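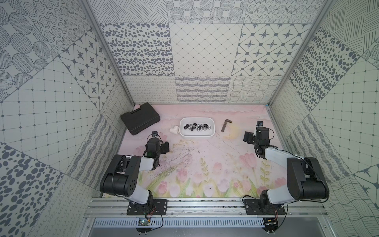

Živko insiste en que el salto del diésel de ayer es solo cobertura de cortos, que no toquemos el modelo hasta el viernes.

No lo veo claro. Inventarios Kurnwood: 2,393 lotes, 41 sin fecha de entrega. Rehacer la curva con ventana de 60 días, la de 267 suaviza demaisado. Pedir a Liya los márgenes de refino de Tarkis, faltan los de octubre.
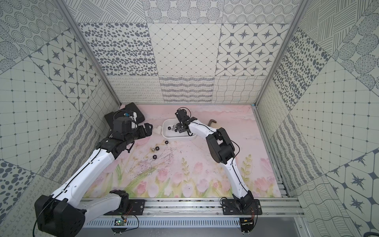
Fig. 2. Los dos brazos sobre la estera de tulipanes.

16:40 spread otra vez arriba. Avisar a Wouter.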